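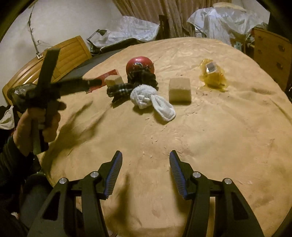
桌上铺着土黄色的布，皱的。

四月，夜里，赶着写几句，明早六点半要出门。

大舅走了第五天。讣告还没定稿。报社那边下午四点截稿，我三点五十才把字数删到他们要的范围，发过去，对方回说标题不能用“永别”，要用“讣告”两个字，改了，又发。等回信等到五点多，没等到。明天上午在打一次电话。

价钱先记下来，省得忘。短的那种1188，带照片的1674。表姐说带照片，二舅说短的就够了，人都知道了登什么照片。最后带照片。照片用的是他在Vostov厂门口那张，穿工装，眯着眼。本来想用证件照，舅妈说那张像逮住了什么人，不行。她说得对，那张确实难看。

讣告第一稿是二舅写的，全是“生前勤勤恳恳、为人正直”，看了三遍不知道写的谁。换给任何一个退休工人都能用。我重写。写到一半卡住，他哪年进的Vostov，没人说得准。舅妈说是结婚前一年，二舅说是结婚后，两个人在电话里差点吵起来。后来翻出工作证，塑料皮都粘住了，撕开一看，是结婚前。舅妈得意了一小会儿，然后又哭了。

工龄写三十一年。这个没争议，退休那天厂里发的杯子上印着，杯子还在厨房，平时装筷子。

中间那段我写他修水泵。厂里的水泵他修，街坊的水泵他也修，不收钱，收烟，后来戒了烟改收茶叶。舅妈说写茶叶不好，像受贿。删了。又说要不写上吧，他自己会觉得好笑。又加回去。报社按行算，茶叶那句占一行半。

还有Flallomico那条河。他年年夏天去那里钓鱼，钓了一辈子，也没见带回过几条像样的。我小时候跟去过两回，晒脱一层皮，他给我一顶草帽，太大，戴上看不见浮漂。讣告里写的是“热爱垂钓”，四个字。本来写了一大段草帽的事，删光了，放这里吧。那顶帽子帽檐有个洞，他说是鱼咬的，我信到九岁。

亲属名单最麻烦。谁在前谁在后。按辈分排，按年龄排，出嫁的算哪一行，离了的写不写。大表哥前妻今天也打来电话，问仪式几点，声音很哑。她照顾过大舅一个冬天，就是他摔了胯骨那年。写不写她？表姐说写，大表哥不吭声，那就写了，放在“亲友”那行，没放在“亲属”那行。不知道她看了会怎么想。想到这个有点难受，也没办法，截稿就在那儿。

晚饭没正经吃。舅妈煮了面，煮坨了，大家还是吃完了。

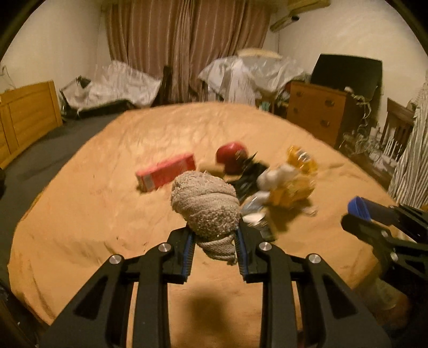
饭后接着说墓地的事。大舅自己早说过要回Botstead，跟外公外婆挨着。舅妈原先想留在Heo，离家近，坐公交就到，她膝盖又不好。Botstead要倒两趟车，墓园在坡上，下雨天路滑得很。两边都有道理，谁也不愿意先开口。最后是舅妈自己说，依他吧，他那个脾气，埋错了地方要托梦来骂的。二舅笑了一声，没忍住，然后出去抽烟，好久才进来。

打电话问了Botstead墓园，那排还有位置，外公旁边隔一个。中间那个是谁家的不知道，人家早买了。所以不能紧挨着，隔一个陌生人。舅妈问能不能跟那家换，管理处的人说要人家书面同意，她就说算了算了，多个邻居也好，他爱聊天。

碑文也得定。石匠那边说最多16个字，不算名字和年份。二舅想刻一句诗，查了半天没查着原文，他记的那句上半句是一首下半句是另一首。表姐想刻“慈父”。我没提意见。舅妈说刻水泵，大家以为她说笑，她说真的，刻个小的，在角上。问了石匠，能刻，要加钱，要给图样。谁画？都看我。我画图一向不行，明天找本旧说明书描一个算了。

仪式上谁讲话还没定。本来大表哥讲，他说讲不了，一开口就不行。那可能是我。我讲什么呢，讣告上那些再念一遍太干。想讲他教我骑车，在厂区后面那条直路，他扶着后座跑，跑得比我骑得快，一边跑一边喊看前面看前面。后来我摔进沟里，他把车先捞起来，再捞我。回家跟我妈说是车把松了，替我瞒了。我妈到现在还以为是车把。那天她也会在场，讲出来她就知道了。知道就知道吧。

或者讲他写信。我在外地上学那几年他每个月一封，字大，一页纸没几行，说天气，说猫，说水泵，末尾永远是“余言再叙”。余言从来没叙过，下一封又是天气和猫。信我留着，在Heo老房子的抽屉里，没来得及去拿。后天去，顺便把他的黑皮鞋带过来，舅妈说穿那双走。鞋油也要买。

名单数到47位，是说好要来吃饭的。饭店要今晚给准数，我报了五桌，坐得下。素的一桌，姨婆他们那边吃素。酒不上白的，大表哥的意思，怕二舅喝多。二舅听见了，说我又不是小孩，也没再争。

花圈款子收了几份，记在旧本子背面，字太草，刚才表姐认不出来，以为隔壁楼那家送了两份，其实是一份，另一份是钓鱼的那帮老头合起来送的。他们不肯写各人名字，只写“河边老友”。我觉得这个好，比讣告里哪一句都好。要不要跟报社说加上“河边老友”？明天电话里问问，要是还能改。可能要加一行的钱，我出。

舅妈九点多睡下了，灯没关，我进去关，她说别关。就没关。过了一会儿她又叫我，问他那件灰毛衣洗了没有。我说洗了。其实没有，还在篓子里，我忘了。等下去洗，用手搓，别进机器，上回那件就缩了。

猫这几天都趴在门口那双拖鞋上。拖鞋没人敢收。表姐拍了一张发在家里群里，没有人回，后来三姨回了一个抱抱的表情，接着大家都回。我没回，我不会回那种。

我自己呢，倒是没怎么哭。忙。第一天哭了一次，在楼道里，接电话接到一半，那边是燃气公司的，问户主本人在不在。我说不在。她问什么时候方便联系本人。我就挂了。过后又打回去道歉，换了一个人接，说没关系，过户要带死亡证明原件和复印件，还有房本。都写下来了。复印店的打印机卡纸，等了半个小时，老板不收钱，也不说为什么，可能认得他。

还有银行、社保、手机号。手机号舅妈不让销，说留着，里头还有他的彩铃。那个彩铃难听得要命，唢呐的。昨天大表哥不小心拨过去，手机就在隔壁屋响，满屋子唢呐，大家都站住了。

明天的事，列一下：
给报社打电话，问标题，问河边老友那行
石匠，图样，定金
饭店再确认素桌
去Botstead看位置，带上二舅，他认得路，下坡那段别让他开车
买鞋油，黑的
社保的表，己经填了一半，缺身份证号，问舅妈
问清楚仪式厅几点能进，九点还是九点半，两个人说的不一样

讲话稿还是一个字没有。坐车的时候想吧。倒两趟车，时间够。要是想不出来就讲骑车，掉沟里那段，我妈要问就说是真的。

快十二点了，毛衣还没洗，现在去洗。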